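Pinix hand grippers come out of the Irnton shared workshop

IRNTON, October 31, 2021 – Hi, I'm Maximiliano Montecinos, and I'm so happy to finally tell people about Pinix, the pair of hand-held grippers I've been building at the Irnton shared workshop! I started sketching them in 2020, on the back of a Huttunen parts catalog (I still have it), and the plans are now free for anyone to download.

You hold one in each hand, and the idea is to show a robot how a job gets done. My favorite test piece is a see-through plastic lid – smooth, shiny and a real pain to pick up.

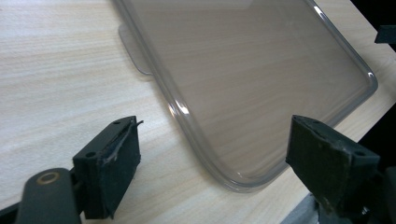
Pinix fingers at the smoky plastic lid.

Each gripper has black fingers and a gray marker plate on top. I work at a plain table with the sorting box at the back and whatever I'm practicing on up front.

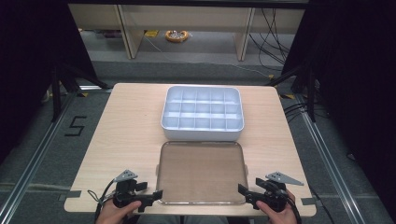 Both grippers at the table, with the 15-compartment box behind the lid.

The pads are the part I fuss over most. I've cut 20 of them since August, and felt is winning so far, though I'd love a glue that holds up better (suggestions very welcome!).

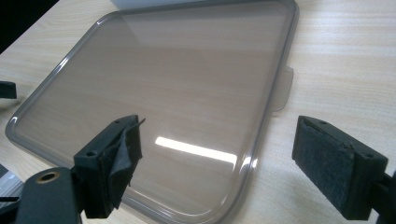 Finger pads up close: one peeling, one lying flat.

Next up is Plondon, a smaller version for kids' hands. I'm hoping to log 1000 practice grabs with Pinix first, so give me a bit of time – and if you'd like to try a pair, come find me at the workshop.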